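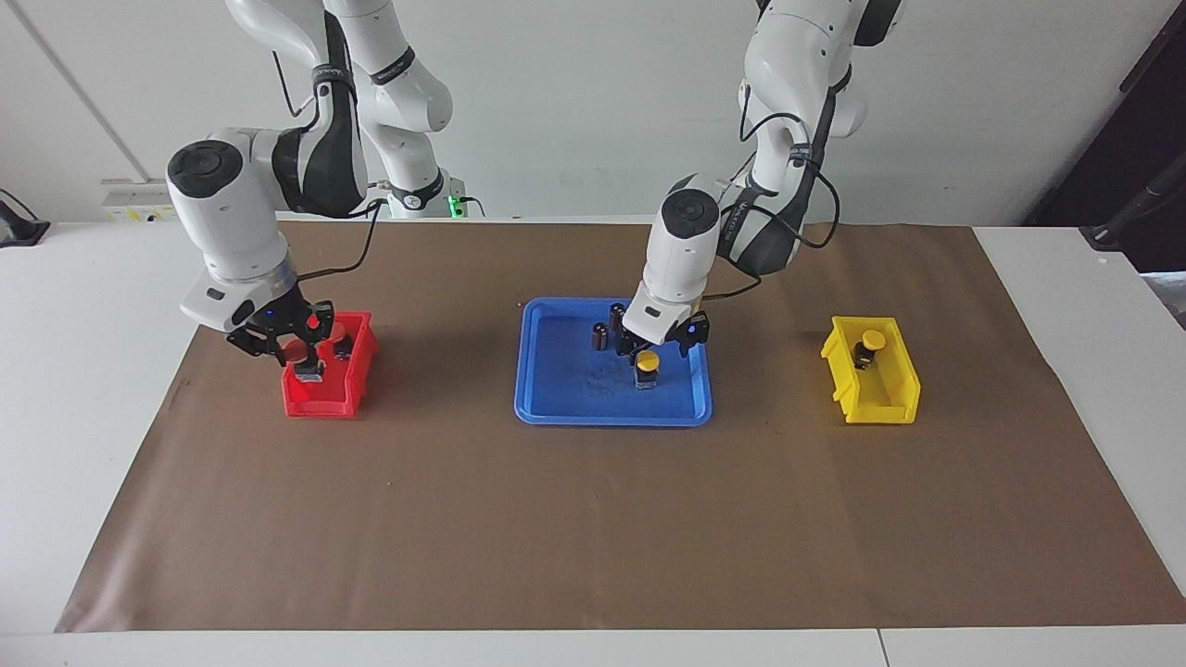

My sister-in-law reckons three tubs is two too many, and that anything small enough to get lost should live in one big drawer where at least you know which drawer to swear at. I've tried the big drawer. It ate a whole packet of picture hooks and I still haven't had them back.

Blog > Sorting Things Out > Small bits

So it's red bin, blue tray, yellow bin now, in a row, with a big sheet of brown paper underneath (left over from the Callero parcels, I never throw that stuff out). Everything starts in the tray because it's shallow and you can see what you've got, and then it goes left or right. Red is for things I use every week - glue, lip balm, the little pot of screws for the blinds. Yellow is for things I'd be cross to lose but hardly touch.

The open-fronted sort of bin is so much better than the lidded boxes I bought from Montecinos, which came as a set of 18 and looked lovely and made me not put anything away at all! A sloped front means you can just reach in. I don't mind a few scuffs on a tray either, it's a tray.

Still undecided about batteries. They were in red, then yellow, and at the moment they're in a mug on the windowsill, so if you've got a better idea please leave it in the comments. Kitchen odds and ends in September, once I've faced the cupboard over the fridge.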